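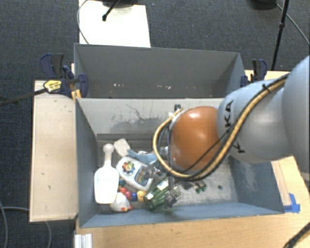
Mixed household returns are the slowest category to sort at the Urkport depot, where 42 bins pass through each shift. Shape matters more than weight. A white plastic scoop with a slim handle can lie flat beside a toy handset, but beads settle into the gaps and are picked last. Illell, which supplies the bins, rates each for 345 loads. Scuffs on the back wall do not count as wear. Cracks do, and a bin with 2 of them is withdrawn. The Barajas site applies the same limit.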